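# Buying a small arm for plate handling – what am I forgetting to budget for?

**Posted by Nuria Barroso** in Lab Automation > Buying and planning

Hello all. I look after a small assay lab (three of us, one long bench, not much of anything else) and I've been told there is money for a bit of automation if I can put a sensible plan in by the end of the month. What I want is a small arm that picks up a well plate, puts it in the reader, takes it out again and sets it on a stack. No pipetting, no lids for now.

I've had a quote from Uneo for the arm and a two-finger gripper, and a second one from Pluniren for what looks like much the same arm with a pegboard deck and a set of trays thrown in. The Pluniren one is dearer by a fair bit and I can't tell whether the deck is worth it or whether I could get our workshop to drill me one.

We get through 132 plates in a normal week, and more in December when everybody wants their results before the break. So it isn't a huge load, but it is dull and it eats somebody's whole Thursday.

My worries, in no special order: I don't know what to put down for fingers and spares. I don't know if I need a simulation licence (both firms offer one, both charge for it, and neither rep could tell me plainly what I'd lose without it). And I've no idea what people allow for the time it takes to get the thing working. My boss thinks a fortnight. I have a feeling he's wrong but I can't prove it!

Any real experience very welcome, grumbles included.

---

**Fitzgerald Escobedo**

get the cheap one and drill your own board. deck is just holes. we did ours on a Saturday and it's been fine, bit wonky at one end but the arm doesn't care once you've taught it

---

**Houda Samir**

I'd go a bit slower than Fitzgerald, though he's right that a deck is mostly holes. What you pay for is the holes being where the drawing says they are. If you only ever teach positions by hand it won't matter. If you want to plan moves in software and then run them on the real bench, you'll be glad of a board that matches the model.

On your list, this is what I'd put in the budget, going by ours (we bought through Manolakis two years ago and I still have the spreadsheet, which has grown to 51 rows, heaven help me):

- **Fingers.** Put in for two spare pairs. The ones that came with ours were made for blocks and little boxes, and a plate is wide, so check the opening of the gripper against the plate's width *and* its length before you sign. I didn't, and we bought a second gripper.
- **Things to practise on.** Old plates, empty, plus some cubes or anything light. You'll want to knock things over without crying about it.
- **Trays and labels.** Cheap, but write them down, or they come out of the tea money.
- **Mounting and guarding.** Ask your safety person before you ask the supplier. Ours wanted a different bench altogether and that was most of a month gone.
- **Your own time.** A fortnight will get you an arm that moves. For an arm you'd leave alone with somebody's samples, I'd plan for a good deal longer, and I'd put it in the plan as hours with your name next to them so that your boss can see it.

Now the simulation licence. I was dead against it and I've come round. Before you spend anything you can lay out your own bench in it, put the tall things where they really stand, and see whether the fingers have room to come down on either side of the plate. We nearly ordered a base plate that would have left the arm reaching over a cabinet every single time. The licence cost less than the carriage on sending that back would have.

I keep a test layout for new staff and for settling arguments, with a plate, a tray with a couple of cubes in it, and the pegboard behind:
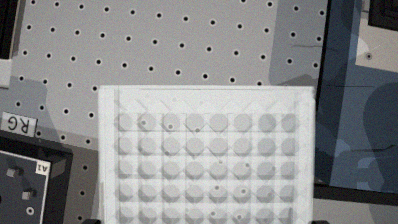
Lesia Nazarenko messaged me to say she'd disagree on one point, and has let me paste it in: she wouldn't pay for a full year of the licence up front. Take it by the month, do all your layout work in one go, then let it lapse until you move the bench or buy something new. She paid for twelve months at Itelach and opened it in three of them.

Fair enough, and I'd probably do it her way next time. Do check the terms though – ours had a minimum of six months tucked away on the back page, and the rep hadn't mentioned it.

One last thing on the two quotes. Ask both firms for the price of a call-out visit and whether the first one is included. Ask what happens to the saved positions when they update the controller, too. I'd want that answer in writing.

---

**Nuria Barroso**

Thank you both, this is so useful. I've just been and measured a plate against the Uneo gripper drawing and it only goes on the short side, so that's a phone call for tomorrow morning. Going to ask about the monthly licence as well, and I've changed "two weeks" to something my boss will hate.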